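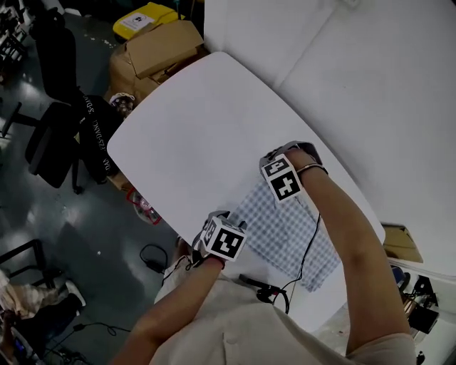

September 28, 2019

Saturday, so the building is quiet and I finally have time to write up the hand tracking properly, instead of leaving it in three different chat threads where none of us will ever find it again.

Where we left off: the pose stream from the marker cubes was fine as long as the hands stayed apart and more or less upright, and it fell to pieces during cloth work. Folding is mean to a tracker. The wrists roll, one cube passes in front of the other, and for a good part of the motion the head camera gets one face of a cube at a steep angle and nothing else. With a single face you get the old flip problem, two poses that explain the corners almost equally well, and our solver in Trondell was happily hopping back and forth between them. On the plots the right hand looked like it was being shaken by a terrier.

I spent the morning on the solver. It used to treat every visible face as its own little marker, solve each one, and average the results (I wrote that, back when we only had flat tags, so I get to be rude about it). Now it gathers the corners from all the visible faces of a cube and solves once against the cube model. When there is only one face, it keeps both candidate poses and picks the one closer to what the filter predicts. If neither is close it reports a dropout and leaves it at that. I would much prefer an honest gap to a confident wrong answer, especially with what Damgaard does downstream, where one flipped frame turns into a wrist target that the arm will try its best to reach.

Reran the old gingham recordings through it. Flips are gone in all but 2 clips, and both of those start with a single face in view, so the filter has no prediction to lean on. Easy fix, I think: hold the track closed until we have seen two faces at once. I haven't done it yet.

I was a bit worried that the checked cloth would give us false detections, what with all those squares, and I did go looking for them. The detector proposes plenty of candidate quads on it, sure, but the ID check throws them out. It does cost time, though. Detection on the cloth clips ran at 140 ms per frame before I put in the search windows around the predicted cube positions, and it is down to almost 80 now. Still too slow for live use, fine for offline. There may be more to gain by dropping the image scale outside the windows, which would be a nice small job for somebody who wants to get to know that part of the code (hint, hint!).

Timing is the other sore spot. The glove data and the camera frames are stamped by different clocks, and Zakberg lines them up once, at the start of a session, and then trusts them forever. Over a long session they drift enough that you can see the fingers close before the hand has arrived at the fabric. I've put in a re-sync every 3 minutes as a stopgap. The right thing is to estimate the offset continuously, by matching hand speed from the cubes against the motion sensor in the glove, and I have a half-working notebook for that in my branch under timesync. Please don't merge it, it makes plots and eats memory and that's about all.

One thing for whoever touches calibration next: the cube-to-hand transforms are stored separately for left and right, and the loader in Stosutgate falls back to the left one without a peep if the right file is missing. I lost an hour to that. It now raises an error, so if your script suddenly refuses to start, check your paths before you come find me.

Still to do, most likely in October:
- two-face rule for opening a track
- continuous clock offset
- log the reprojection error per face, so we can spot a cube that got bumped on its mount
- replay the folding clips through the planner with dropouts left in, and see if it coasts or panics

The last one I'm curious about. My bet is that it coasts for short gaps and does something silly on the long ones when a hand goes under the fabric.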